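Gripper jaw position drops out mid-grasp, only at shelf height

Ladan Ranjbar
Posted Thu 27 August

Looking for ideas on an intermittent fault with a two-finger hand-held gripper. Orange pads, one printed square marker per finger used to measure jaw opening, wide-angle camera looking down the fingers. Tracking software is the Groleo package with default settings.

The task is taking items off an open shelf in a wooden cabinet and putting them back. On the bench the jaw reading is clean. At the cabinet it goes wrong in one particular way: during the approach to the shelf, the opening value freezes, holds for a moment, then jumps. In the last batch of 34 episodes, 30 had at least one freeze. The replay arm closed early on one of them and pushed a ceramic jar against its neighbors. No breakage, but I have stopped all replay until this is understood.

Already done: replaced the camera cable, reprinted the markers on matte stock, recalibrated the lens twice. Exposure is on auto. The ceiling and upper wall are bright white and the curtains are gray.

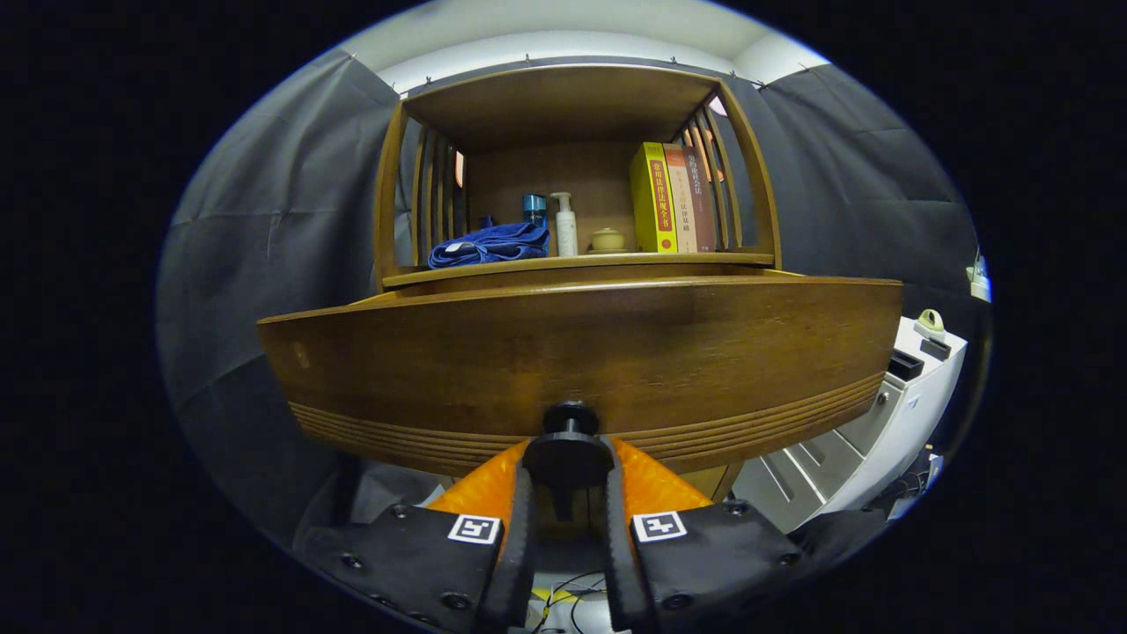 Beryl Kershaw
Check exposure before anything else. When you raise the gripper toward a shelf, more of the white ceiling enters the view, auto exposure shortens the shutter to compensate, and the markers go dark along with everything else near the bottom. The detector then loses the black-to-white threshold and the software repeats the last good value. That matches your freeze and jump.

Lock the exposure manually. I run 4000 microseconds under ceiling lights. Set the gain once with the gripper held at shelf height, then leave it alone. Don't set it at the bench.

Also open the log and look at the detection flag, which is separate from the jaw value. If the flag drops to zero while the value stays constant, the markers are being lost and the mechanics are fine. If the flag stays at one and the value still freezes, you have a timing problem and exposure won't help. 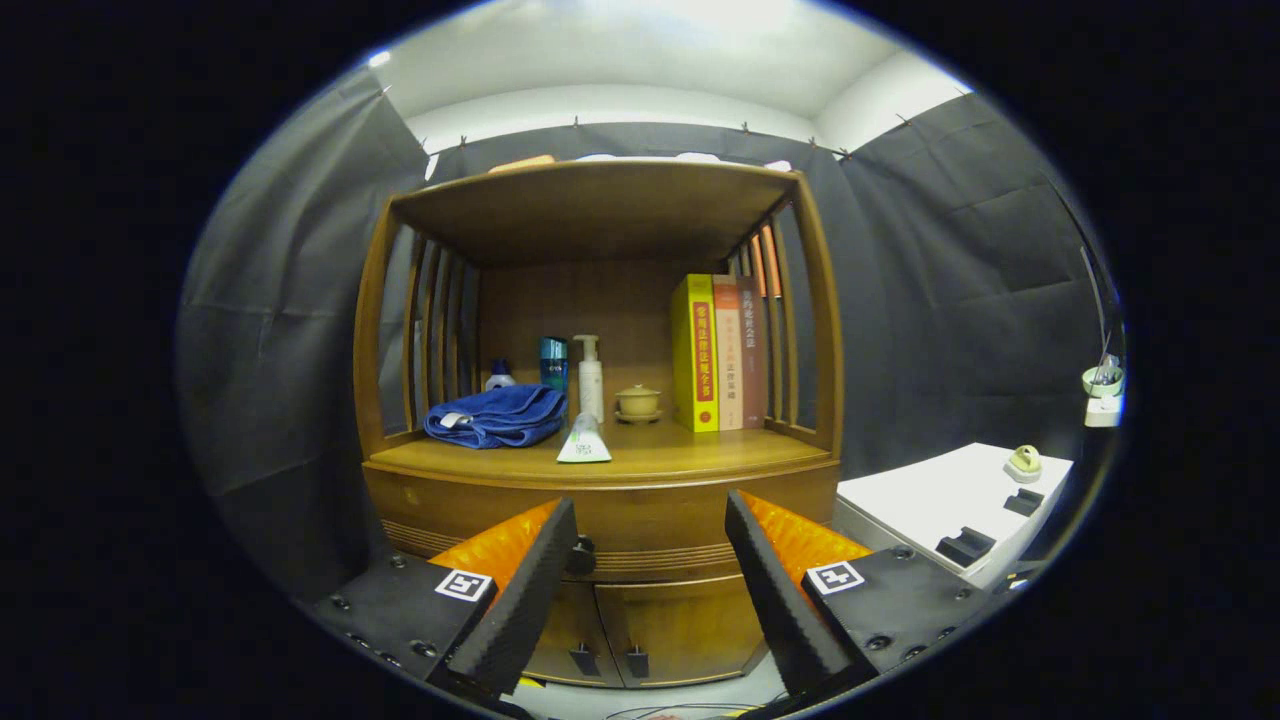

As for the early close, that is a second fault and should be treated as one. A held value must never be passed to an arm as a live command. Put a limit on how old a jaw reading can be, and have the arm stop when the limit is passed. Ours at Nilville is two camera periods. Keep people clear of the cabinet while you test it, and start with soft items such as the towel. Leave the ceramics for last.

Seppälä
same thing happened to us, was a loose screw on the finger. tighten everything

Ladan Ranjbar
Screws were checked and none were loose. The detection flag does drop to zero on every freeze I have looked at, so it is the markers. Exposure is now locked at 2000 microseconds with more gain, because 4000 gave too much blur on fast approaches. No freezes so far today at the same shelf. Replay stays off until the stale-reading stop is in and tested.

Beryl Kershaw
Watch the noise at that gain. If the flag starts flickering on the far side of the jaw travel, add light before you lengthen the shutter.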